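The Brustcombe Animation Fair, or What I Did Instead of Raking

The drive to Brustcombe takes two hours if you don't stop for pie, so call it three. The fair fills the old high school gym every fall, and the sign out front still says GO BADGERS, which confused at least one family ahead of me in line.

I went for the puppets. Zeeshan Rind has been collecting stop-motion holiday specials and whatever is left of them for most of his adult life, and this year he brought 13 figures from The Lamplighter of Waltutlow. If you grew up near a TV set that got only one channel clearly, you remember it. The lamplighter himself is shorter than my hand and has lost most of his mustache. I was more moved than I planned to be.

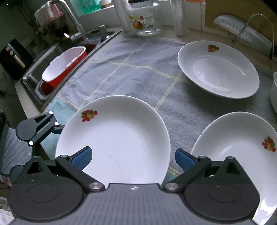

Rind's talk was supposed to run half an hour. It ran well past that, mostly on the subject of eyelids. Malik, the little studio behind the special, swapped them out by hand for every blink, and he has a tackle box of 462 spares sorted by mood. "Sleepy" and "suspicious" are the same eyelid, he told us, and people wrote that down.

The dealers' room was its usual self. I turned down a lunchbox priced at 700 dollars - the thermos was extra - and bought a songbook with somebody's grocery list in it. At the Drostix table a young man showed me software that makes digital animation look jerky on purpose. I told him my DVD player does it for free. He laughed, but he also took back the brochure.

The evening screening started late while they hunted for the right cable. The print was pink, the sound came and went, and a grown man two rows up sang every word of the snowplow song.

Rind says he'll have the villain restored by February. He needs a nose.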